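Stop Building the Kitchen Last

I have a complaint about hobby robot arms, and I say this as somebody who has sunk two winters and more money than my sister knows about into them. We all build the arm first. We tune it, we print nicer fingers for it, we run the cables three different ways, and then when the thing finally moves like it should, we put a foam block in front of it and have it pick up the foam block. Then we film that and go to bed happy!

I did exactly this. My first arm spent its whole first year moving foam blocks from one taped square to another. I logged 1069 picks on it and I was so proud of that number that I wrote it on the wall of the shop at Hirkorgate, where four or five of us share a bench room. Mounir Sqalli looked at it and asked me what else it could pick up. Well. A slightly different foam block, I guess?

So my opinion, and I'll argue it with anybody, is that you should build the table before you build the arm. Get the junk out first. Get a drawer that's heavier than you'd like and a mug with a handle on the wrong side, and put them where a person would put them, too close together and a little crooked. Then go build something that can cope with it.

Marwa Berrada disagrees with me on this and she's a much better programmer than I am, so I should give her side a fair shake. She says you want one variable at a time. If the gripper misses a mug, was it the calibration, or the lighting, or the handle, or a loose screw in the wrist? With a foam block you know. She's right that I wasted most of July chasing a miss that came down to a bolt I could have found in ten minutes with a simpler setup. I still think she's wrong overall. A foam block lets you put off every hard decision, and I put mine off for a year.

Take drawers. I used to think of a drawer as a pull, one straight motion, done. But a drawer on a real metal slide has some stick at the start and then it lets go, and if your arm is still pulling hard when it lets go, the whole cabinet walks across the table. My fix was embarrassing (a strip of shelf liner under the cabinet) and I stand by it. People at home do the same thing with their own furniture.

Plates are worse. A plate lying flat is close to impossible for two parallel fingers, but stand it up in a rack and suddenly you have an edge to grab, as long as you come in between it and its neighbor without knocking the whole row. I spent 78 dollars on a fancy compliant fingertip kit from Peven before I tried just changing the approach angle. The angle did more.
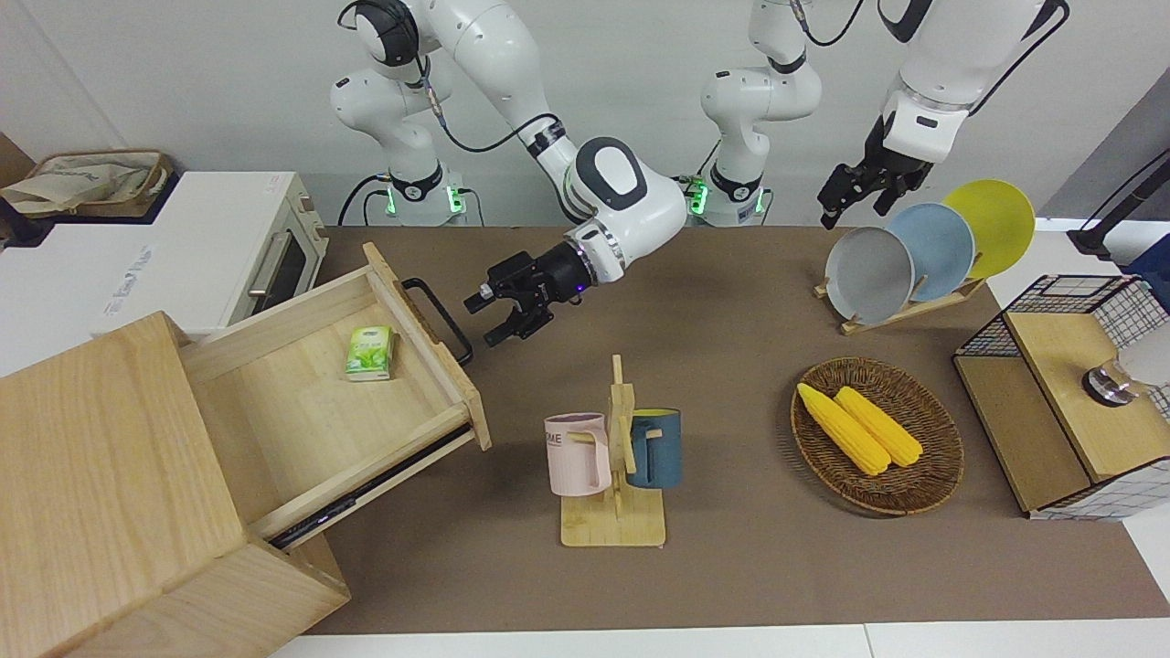
And two arms! I resisted two arms for ages because it's double the wiring and double the ways to hit yourself in the face with a project. But so many kitchen jobs are really a holding job plus a doing job. Hold the base, lift the mug. Hold the basket, take the corn. Once I quit treating the second arm as a luxury, half my clever one-arm tricks went in the scrap bin, and I don't miss them.

The other thing I'd say to anyone starting out is to keep the props cheap and keep them ordinary. Kirsten Després wanted us to order a matched set of test objects so our results would line up with other shops, and I get it, I really do. For a paper, sure. For a home build I'd rather have the stuff you already own, because that's the stuff you want it to handle. My total for household objects so far is 16 dollars, mostly thrift store — the plates were the splurge.

Marwa is going back to blocks for her next build, by the way. We've got a bet on it, loser sweeps the shop, and she's already asked me if she can borrow the drawer.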